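Why Does Every Room Have So Many Kinds of Table?
A Look Around series, for readers 7 to 10
Words by Unathi Baloyi

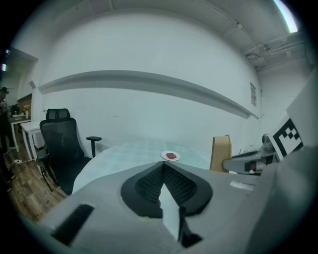

Start with the flat thing

A table is a floor that somebody lifted up so you don't have to eat lying down. That is the whole idea, and people have been fussing over it for thousands of years.

The one with the plate on it has a pale blue-green top, a bit shiny. Light bounces off a smooth top, and spilled juice usually sits on it in a puddle and waits for you to fetch a cloth. On rough, bare wood, juice sneaks in and stays. Your grandparents may own a table with a ring on it from a cup that was put down before you were born. Ask them who did it. They will remember.

The plate's job

Plates are mostly edge. Look at one at home and run your finger around the outside. It goes up a little, doesn't it? If it didn't, your peas would leave.

A small plate like the white one makes a small thing look important. Put one little red block in the middle of a huge table and it looks lost. Put it on a plate and it looks like dessert, even if it's a toy brick. (Check before biting. I speak from experience.)

Two chairs that would not be friends

The chair at the far side has a tan wooden back with a rounded top. Wooden chairs are good at being chairs and at nothing else. They don't spin or tilt, and they make a terrible noise when you drag them, which is why teachers sigh.

The black one is an office chair, built for people who sit for so long that they forget they have legs. It has an armrest for a tired elbow and a headrest for a head that is thinking hard, or asleep. The back is mesh, a kind of net. Air goes through the holes, so your back doesn't get as sticky on a hot day.

My friend Huiling Fu once timed how long she could sit on each kind without wriggling. She lasted 173 seconds on wood and 63 on the office chair. The office chair could spin, you see, and she is only human.

A desk is a table with secrets

The white desk has thin legs and drawers underneath. Take the drawers away and you could call it a table. Leave them there and it becomes a place to put things you will never find again: dried-up pens, one battery, a key to something.

Drawers work because each one is a box with an open top. You push the box in and the mess vanishes. Grown-ups call this tidying.

The tiny table that does the showing off

Over toward the doorway is a small white side table with yellow flowers in a vase. A side table is too small for dinner and too small for homework. It holds a few things and looks nice, and it gets away with this every single day.

A vase is a cup for flowers. Cut flowers have no roots, but their stems can still pull water upward, like a bundle of very thin straws. Change the water every couple of days and snip the ends of the stems, and they'll usually last longer.

Look up, too

Most people never look at a ceiling unless something drips on them. Lots of ceilings hide their pipes behind panels. Others leave them out where you can see them, like the white one over these tables. Some pipes carry water. The ones called conduits carry electric wires, and the wires stay safely inside.

The long, bright light up there is a fluorescent one. There's gas inside a tube like that, and electricity running through the gas makes a special coating on the glass glow.

Try it at home

Pick a room. Find every flat thing that is holding something up. Shelves count, and so does the top of the fridge. The cat does not count, even if there is a sock on it.

Draw each one and write what it's holding. Then ask the rest of your family which of them is a table. Shahnaz Gunawardena's class tried this in December, and they argued over whether a piano is one until the bell rang for lunch. Half of them still say yes.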